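4.2 Planning the purchase in simulation

We did not want to buy a second arm and a set of grippers before knowing what the work would ask of them. The budget for the year was fixed in February and left room for one arm, one gripper and a small reserve. A wrong choice would have meant waiting for the next round. We therefore built the work cell in software first and let the simulated tasks decide which items went on the order form.

The task set comes from the sorting bench described in Section 3. An operator picks up shells, stones and other small items one at a time and moves them between trays and bowls. For the simulation we used furnished domestic rooms in place of a bare cell. Most of the sites that asked us for advice have no separate lab, and the arm would have to share space with ordinary furniture. Figure 3 shows one of the layouts used for the reach study.

Share 23

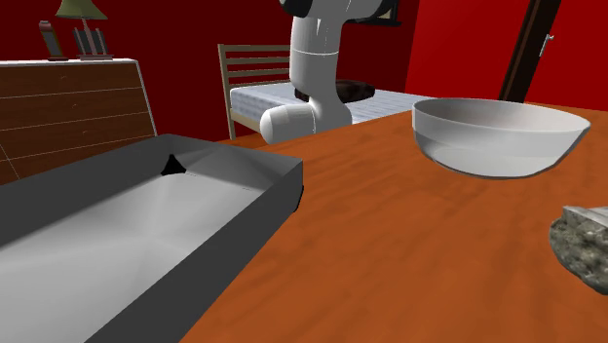 Figure 3. Simulated table layout with the arm at the far side, between a gray tray and a glass bowl.

Reach was the first thing we priced. The supplier, Rulbridge, lists a short arm and a long arm, and the long one costs 35 percent more. We ran each layout with both models and recorded whether the arm could get to every container without moving the base. The short arm failed in 10 of 30 layouts. In most of the failures the containers were at opposite ends of the table, and the problem went away when we put them closer together. Moving a bowl costs nothing, so we dropped the long arm from the plan and wrote a placement rule into the operating notes instead.

The gripper was a harder decision. Mimton offers a two-finger model that is simple and easy to repair. Pangaribuan offers a three-finger model at a higher price, with a yearly service contract that has to be paid in advance. Hidayah Chin, who kept the cost sheet, argued that the service contract should be counted over the full life of the arm and not only in the first year. Once we did that, the gap between the two models was larger than the price of the short arm's controller.

What remained was whether two fingers would be enough for irregular items. Shells are the awkward case. They are uneven along the edge and thicker at one end, and the pads have to meet the surface at a useful angle.

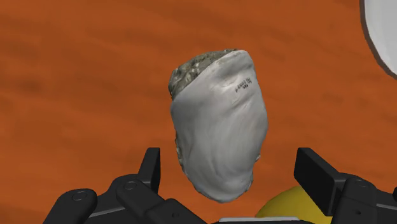 We scored a grasp as acceptable when the item could be moved to its container and released there without a second attempt. The two-finger model met the target we had set for shells, though only after we slowed the closing speed. Stones gave less trouble. Thin, flat pieces lying on the table were the weakest group, and we accepted that these would stay with a human operator for now. Paying for a third finger to cover one small group of items was hard to defend.

We also used the simulation to plan spare parts. Each run logged contacts between the fingers and anything other than the target item. Rims of bowls and the edges of trays were the most common, usually on the way down. From these logs we budgeted for two extra sets of fingertip pads in the first year and none for the arm links. The reserve covers a third set if the real pads wear faster than the model suggests – we had no good wear data from either supplier.

The last set of runs looked at mounting. Bolting the arm to the table saves the cost of a stand but ties the arm to that table. A separate pedestal, priced by Jullar, adds to the order and needs its own floor space beside the table. 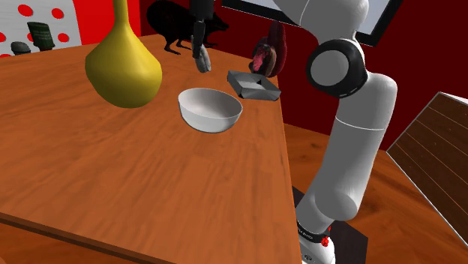 Figure 4. Simulated view of the arm beside the table, with the gripper above a white bowl.

We chose the pedestal. Two of the sites expect to change their tables within the life of the arm, and drilling a new top each time would soon use up the saving. The pedestal also let us leave the table price out of the equipment budget, which made the request simpler to approve. The final order was one short arm, one two-finger gripper, one pedestal and two sets of pads. Training time for operators is treated separately in Section 5.

Share 23 | Comments 10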